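Wadeter asks shops to stop hiding the words that matter on the box

Netville, April. Wadeter, the household buying advice group, has published its spring review of boxed goods sold in Netville and Lulberg, and it is not impressed. The group looked at 887 boxes from 19 shops and found that most had plenty to say on the front and very little that a shopper could use.

Makers have spent years promising "clearer packs". Wadeter has heard the promise often enough to want proof. Of the boxes reviewed, only 13 gave the weight, the storage advice and the use-by date on the same side.

"We keep being told that a redesign is for the customer's benefit," said Ambros Auer, who led the review. "I have yet to meet the customer who asked for smaller letters. If a firm says its new box is easier to read, let it show us who tried reading it, and in what light."

The group also questions a voluntary labelling scheme put forward by the packaging firm Aigner. The scheme would let makers award themselves a mark for good design. Wadeter says a mark that a firm gives itself tells shoppers nothing, and it has asked for outside checks before any shop puts the mark on its shelves. 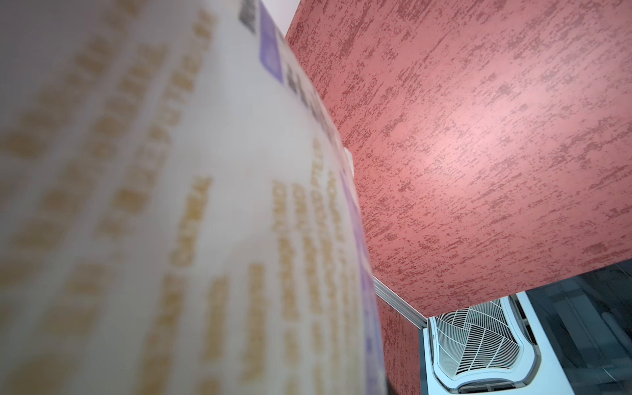
Colour is the review's other complaint. Designers like pale packs with coloured print, and they tend to judge them on a bright screen at arm's length. Kitchens and store cupboards are less kind. Rows of golden-yellow lettering on a white box, with purple bands to set them off, may look cheerful in a sales meeting, but Wadeter wants the facts printed in dark, bold characters on a plain ground.

The full review is free to read at the Wadeter office in Netville. A printed copy has been sent to each shop that took part. Aigner has been invited to reply.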